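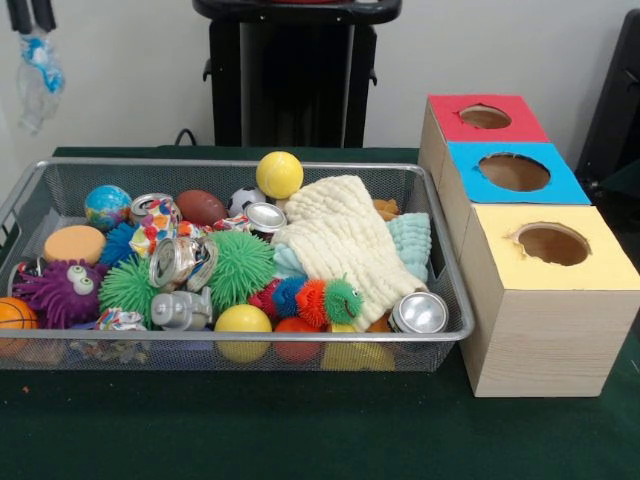 Home | Shop | Workshop Notes | Care & Repair | Contact

Filed under: Table Covers & Felt

Bover Wool Table Felt, dark green

I've been selling felt out of the shop in Drostbridge for 7 years now and the Bover is still the one I cut most of. It's a dense pressed wool, made for people who use their table for everything: cards, sewing, sorting, miniatures, homework, the odd jigsaw that stays out until May. I have it on my own kitchen table and I'm a messy person, so take that as a recommendation!

It comes off a roll 100 inches wide, so nearly any table can be done in one piece with no seam down the middle. I cut to whatever length you ask for. Please measure the top twice and then add 6 inches on every side if you want to wrap and staple it underneath. If you just want it to lie flat, send me the exact size and I'll cut it square.

What it's like to live with

Quiet, mostly. Dice stop rattling, mugs stop clacking, and you can pick up a playing card without chasing it to the edge with your fingernail. It has a bit of grip too, so paper doesn't drift off when someone opens the door. Ludivine Charpentier bought a length for her bridge table and came back for a second one for her cutting table, which I hadn't thought of (pins go into it nicely, as it happens).

It does collect lint, and the dark green shows white lint more than the gray does. I go over mine with a clothes brush most evenings. Cat hair is another story and I won't pretend I've solved it.

Fitting it

Let it rest unrolled overnight so the curl drops out. Start stapling at the middle of one long side, then the middle of the opposite side, and work out toward the corners. Pull it snug but don't stretch it, wool gets wavy if you haul on it. For a rental place or a table you're fond of, skip the staples and use the Sokol corner clips, which we stock in black only at the moment.

Spills

Blot, don't rub. Cool water and a tiny drop of wool soap, then leave it alone until it's dry. Red wine I've managed once out of two tries. Candle wax comes up if you let it harden, scrape it with an old card, and press the rest out with a warm iron through brown paper. Never put the felt in the washing machine, it'll come out the size of a placemat.

Color notes

Dark green is item 721. Every dye lot is slightly different, so if you're covering two tables that'll stand side by side, order them together. I'm happy to mail a swatch first, just ask. Radek Lukáč in our cutting room picks the orders up at noon and most go out the same afternoon.

Cut lengths can't be returned, sorry, but if I've cut it wrong I'll redo it and you keep the first one.

Goes well with: Sokol corner clips, Nivuvach wool soap, clothes brush

We use cookies to remember your cart. Accept | Settings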